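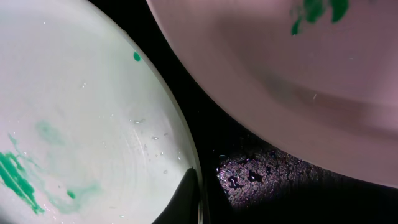 Painting Over Old Pottery, Planters and Other Glazed Pieces

Most chipped or dated ceramic pieces can be given another few years with paint. The work is easy but slow, and nearly all of the failures come from skipping the cleaning or rushing the drying. These tips are for decorative use only: planters, key dishes, lamp bases, umbrella stands. Hobby paint does not belong on anything you eat or drink from, even on the outside of a mug where lips will touch it.

Cleaning

Wash the piece in hot water with plain dish soap. Skip the kind with added lotion. Rinse twice, let it dry overnight, then wipe it down with rubbing alcohol on a lint-free rag. From then on, handle it by the base or wear gloves. Fingerprints leave oil, and oil shows up later as small bare spots.

Old planters often have a white crust on the outside and around the drain hole. That is mineral salt from tap water. Soak it in equal parts white vinegar and water for an hour, scrub with a nylon brush, and rinse well. A terracotta pot that has held soil for years needs two full days to dry before you paint it, longer in a damp basement. If you paint too soon, the moisture will push the paint off in blisters.

Sanding and priming

Glaze is glass, and paint doesn't grip glass well. Scuff it with 220 grit paper until the shine is gone. Wear a dust mask, and do it with wet paper if you are working indoors. You don't need to get through the glaze.

Use a bonding primer, the sort sold for tile and laminate. One thin coat is usually enough over a light glaze. Dark brown or cobalt pieces need two. Unglazed terracotta can go without primer if you seal the inside first, but the first coat of color will soak in and look blotchy. Leave it alone and put on the second coat the next day.

Old glazes and very old house paint can contain lead. If you don't know what you have, use a test kit before sanding. If it comes up positive, leave the piece as it is.

Paint

Craft acrylic is fine for anything that stays indoors. For a porch, use exterior acrylic. A sample jar from the hardware store covers more pots than you would think and costs less than a handful of craft bottles.

Greens and reds tend to go on streaky because many of them are fairly transparent. Either plan on three coats or put down a gray undercoat first. Yellow is worse and needs a white undercoat.

Pour out a small amount at a time and put the lid back on. Acrylic skins over quickly in a warm room, and bits of skin dragged through a wet coat leave lines. If the paint starts to drag, add a few drops of water. Past one part water to four parts paint, it begins to lose its grip.

For dots, use the end of a dowel, a pencil eraser or the head of a pin, and dip again for every dot if you want them the same size. For bands, set the pot on a cake turntable, hold the brush still and turn the pot.

Masking tape on a curved surface will wrinkle along one edge. Cut it into narrow strips, or use the thin stretchy tape sold for auto striping. Pull it off while the paint is still slightly soft, folding it back on itself.

Drying and sealing

Dry to the touch takes an hour. Ready for a second coat takes two to four. Fully cured takes three weeks, whatever the label implies. Don't stack pieces or put felt pads on them before then.

Seal indoor pieces with water-based polyurethane, two thin coats, satin or gloss. Outdoor pieces should get a UV-resistant spray. Planters need sealing on the inside as well, or water will work through the wall and lift your paint from behind. A plastic liner pot does the same job with less trouble.

Brushes and spills

Rinse brushes in lukewarm water before the paint reaches the metal collar. Work a little bar soap through the bristles, shape them with your fingers and dry them flat. Standing a wet brush upright lets water run into the handle and loosens the ferrule.

Dried acrylic on a plastic or glazed mixing dish usually peels off after a soak in warm water. On clothes, treat it while it's wet, with cold water and dish soap. Once it has dried, rubbing alcohol and an old toothbrush will get some of it out of cotton.

Don't pour leftover paint down the sink. Let small amounts dry in the container and put them in the trash. Wipe trays and palettes with a paper towel before you rinse them.

Contact | Copyright Clatach Home Pages | Hosted by Hostbridge | Back to top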